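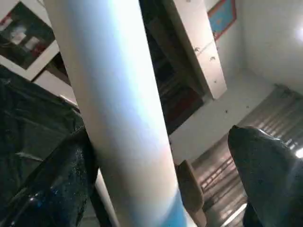 Leonie Harms
2022-11-11

Good morning from the Vesitz project! I promised a few of you a proper write-up of our slip experiments and then went very quiet, so this is the thread version, with tea, and with more detail than anybody asked for.

The question we started with is a plain one. When a gripper is holding something smooth, how soon can you tell that the thing has begun to slide? Once it has dropped, anyone can tell. We want to know while there's still time to squeeze a little harder.

Most people (and we did this too, for a long while) put the sensing in the fingertips. It works well and I have nothing bad to say about it, except that fingertip pads wear out, and every fresh pair behaves a bit differently from the last pair, and then you spend your afternoon calibrating.

So our idea was to lean on the camera at the wrist, which is there anyway for lining up the grasp. It rides along with the hand. If the grip is good, whatever is held should stay put in the picture while the rest of the room swings by behind it.

That gives you two kinds of motion in one view. The room moves when the arm moves, and that's fine. The held object should hardly move at all. When it starts drifting against the fingers, you have a slip, or the very beginning of one.

The trouble is plain white objects. A printed box is easy, you just follow the lettering. A smooth pale cylinder gives you almost nothing to follow! It can slide along its own length and look very nearly the same the whole way down.

I went back and forth on this for weeks. My first version followed the outline only, and it was good at catching tilts (the two long edges swing together, lovely clear signal) and pretty hopeless at lengthwise sliding, where the edges just stay where they are.

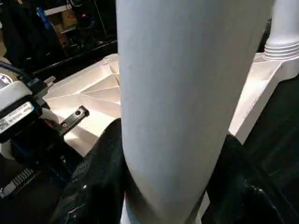 Pale cylinder between the fingers, wrist camera view. Hardly any markings to follow except a few faint specks near the middle.

The specks turned out to matter a great deal. Hamann, the little tracking program we wrote for this, now looks for any faint mark at all in the strip between the fingers and the upper edge of the view, and follows it for as long as it can. A smudge will do. I used to wipe everything down before a run and I have stopped doing that.

It also follows the shading across the cylinder, bright side to darker side. That helps with rolling, a little. The light changes whenever the arm turns, so we only trust shading when the arm is moving slowly, and if the marks and the shading disagree, the marks win.

Taper is useful as well. If the object gets narrower toward one end, its width at the fingers changes as it slides, and you can watch the width and skip the marks altogether. A color band does the same job even better, provided it stays in view and doesn't go down behind a finger.

Now for the numbers. We did 44 holds with deliberate slips, where the grip was eased off a tiny bit at a time until the object let go. Hamann raised the flag before the drop in 34 of them. The outline-only version managed far fewer, and I'm leaving that figure out until I've rerun it with the same lighting, to be fair to it.

The misses are the interesting part, to me anyway. Nearly all of them were straight lengthwise slides where no mark could be followed long enough to say anything. There were also 3 where the flag came up in the same moment as the drop, and I scored those as misses. You could argue with me on that and Ostska did, at some length, over lunch.

False alarms are the other side of it. The worst ones come from reflections on the shiny fingers. A highlight creeps along a black fingertip as the arm turns, and the tracker decides this is a mark on the object and gets terribly excited. Masking the fingers out fixed most of it. I drew that mask by hand, and it needs redrawing whenever the camera gets bumped.

Busy backgrounds bothered it less than I expected. Boxes, shelves, posters, lamps, all of that moves so differently from the held object that it's easy to throw away. The hard case is a white object in front of another white surface, where the edge goes faint and the outline starts to wander off.

A few of you asked whether it could replace fingertip sensing. I wouldn't go that far. For fast slips the camera is too slow, and I don't see a clever way around that with the one we have. For slow creeping slips during a long carry, I like it a lot - and slow creep is what was costing us most of our drops.

What's next: Lullier wants to try 2 grip strengths per object and let the tracker pick between them by itself, so that a flag leads to a firmer squeeze and we can see if the object stays. I'd like to do the finger mask automatically first, mainly for the sake of my own patience.

If you work with smooth, plain objects and have a trick for following them, please do write to me, even if it's half-baked. I'll put the mask notes and the scoring rules up later in November, once I've made them readable for somebody other than me.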